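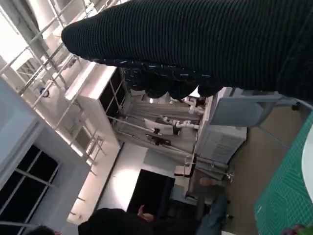
Black ribbed knit up close, green cutting mat off to the side.

Call for participants: a season of mending knitwear at Ustulard

Hi! I'm Zinhle Shabalala and I run the mending sessions in the Ustulard workroom, at 521 Ragab Street. I'm looking for people who'd like to spend the spring and summer learning to repair knits with me, from the first wobbly darn through to a cuff you'd be happy to wear out of the house.

If you've ever put a favorite sweater in a bag for the thrift store and then taken it back out again, you're who I have in mind. You don't need to be a knitter. It helps if you can thread a needle and sew on a button, and if you can't do that yet, write to me anyway and we'll do the buttons first.

What we'll be working on

Ribbing, mostly. I love ribbing and I know it scares people off. It stretches, it curls the moment you cut it, and a careless repair pulls the whole column out of line (I have a gray turtleneck that proves it, and yes, you can see it when you come). Black rib is worse again, you can hardly tell one stitch from the next, so we'll start everybody on pale yarn and work up to the dark stuff in week four or five.

After that we'll get into cuffs and hems that have gone baggy, moth holes, elbows, and dropped stitches that have run halfway down a sleeve. Khanyisile Cele is taking two of the sessions on cutting and re-joining knit fabric, for anyone who wants to turn a sweater that's past saving into a hat or a pair of mitts. She's a much braver cutter than I am!

Each session goes the same way. We look over what people have brought, I show one stitch or one method at the table, and then we all sit and do it, with plenty of talking. I come around and help. At the end we put the pins back in the tins and wipe down the cutting mats, please, no matter how tired you are.

What I need from you

Come to at least six of the eight sessions. Bring one knit that needs fixing, washed first (I mean it about the washing, I've had moths once and I don't want them again). Keep a little notebook of what you tried, with a scrap of the yarn taped in if you can. I'm putting together a mending handbook in August and I'd like to borrow from your notes, with your name on them or without, whichever you prefer.

Needles, thread, darning mushrooms and practice swatches are all here for you to use. Bring reading glasses if you wear them, and a snack if you get cranky. There's tea.

Money

The season costs $40, and that covers all the materials. I have a few free places too, so if the fee is a problem just put "free place" in your message and leave it at that. I won't ask.

I'm also hiring one session helper

It's a small paid job, $100 a session. You'd set out the tools, wind yarn, look after sign-in, and sit with whoever is stuck while I'm busy at the other end of the table. You should be able to darn neatly and do a mattress seam without looking it up. Being patient matters more to me than being fast. Remedios Figueroa did it last season and has gone off to study textiles (very proud, very annoyed), and she's happy to talk to anyone who wants to know what the work is like before applying.

How to apply

Drop a letter or a note in the Ustulard mailbox, or hand it to Precious Sithole at the front desk, by 4th May. Tell me your name, how to reach you, what you'd like to fix and what happened to it. A paragraph is plenty. For the helper job, please add a few lines on your sewing or knitting experience and send one small mended thing along with it. A sock is great. You'll get it back.

I read everything myself and I'll answer everybody, yes or no. If we fill up I'll keep a list for the next season, and people on it get first pick.

Questions about getting into the building, or about hours for the helper job, can go to Mandla Swanepoel in the office. Questions about yarn come to me, and I'm afraid you'll get a long answer.

Zinhle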